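Condcombe chess night moves upstairs, and brings its own boards

Nov 11, 2019

If you've walked past the old Dradovard building on a weeknight lately and wondered why the upstairs lights were on, I can tell you - it's chess. The Condcombe chess night has left the back of the Clotar cafe, where it had been squeezed in beside the coat rack for 7 years, and it now has a proper room of its own with tables that don't wobble (well, one of them does, but only if you lean on it).

I went along last week meaning to stay for half an hour and take a few notes for this page. I got home a little before midnight. I also lost three games, one of them to a fourth grader who was eating pretzels the whole time and never once looked worried.

The move came about because the cafe changed its hours. Clotar now closes at six, and most of the players don't get out of work until five thirty, so for a couple of weeks people were setting up their pieces, playing six moves and packing everything away again. Ju-won Yeo, who has been running the pairings since spring, started calling around for a room and got a yes from Dradovard on the second try. The rent is $22 a night, and it gets covered by a coffee can by the door. You put in what you like. I put in a five and took a cookie, so I think we're even.

The thing that surprised me most was how much everybody cared about the boards. I learned to play on a roll-up mat with plastic pieces, and I figured a board was a board. Not in this room! There's a whole shelf of sets now, nearly all of them wood, handed over by people who were clearing out a den or an attic. The folding kind is the favorite by a mile. It opens flat on the table, you play on it, and at the end of the night it closes up and goes under your arm. Two people told me separately that the seam down the middle bothers them for the first five minutes and then they forget it's there. I never got to the forgetting part, but I'll blame that on my bishops.

There was some friendly arguing about what makes a set good. Some of the regulars want weight, so a piece stays put when your sleeve brushes it. Some want the knights to look like horses. I heard a long speech in favor of felt on the bottoms, and a shorter one against it (it collects cat hair, apparently). The one thing they all agreed on is that the colors should be easy to tell apart at ten at night when you're tired, and that's where the old brown and cream sets beat the fancy ones.

One donated set came in a pillowcase with a pawn missing, and it went out on the table anyway with a thimble standing in. I played a game on it. The thimble got all the way to the last row and became a queen, and I'm sorry to say it was not my thimble.

Most of the evening is casual. You show up, you sign the sheet, and Ju-won points you at someone who is free. There's a small ladder for the people who want one, with the names on cards pinned to a corkboard, and there are clocks if you ask for them. A few of the players follow their ratings online, and one man across the room was very pleased to have passed 900. We all clapped. The newest players get a table near the window where anybody can stop a game and ask a question, and I spent a good part of the night there, partly to be sociable and partly for my own protection.

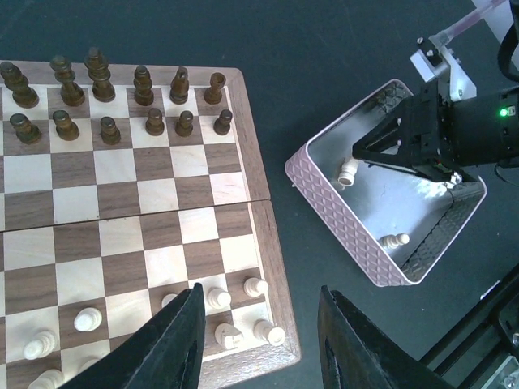

Vi says she'd take a plain wooden set over a carved one any day, as long as she can tell the bishops from the pawns without her glasses. She also thinks beginners should start with the endings, just kings and a few pawns, and add the rest of the army later on. I tried it her way for a while and I have to admit I lost more slowly.

The room holds 24 players, and there were still a few chairs open when I was there, so don't be shy. The door is on the alley side, up one flight, and play starts at six thirty. You don't need to bring a set, though you're welcome to. In December there will be a swap table for spare pieces and old chess books, and if you have a lone white pawn rattling around in a drawer, the group would love to hear from you. The thimble has been borrowed from somebody's sewing box and she wants it back by the holidays.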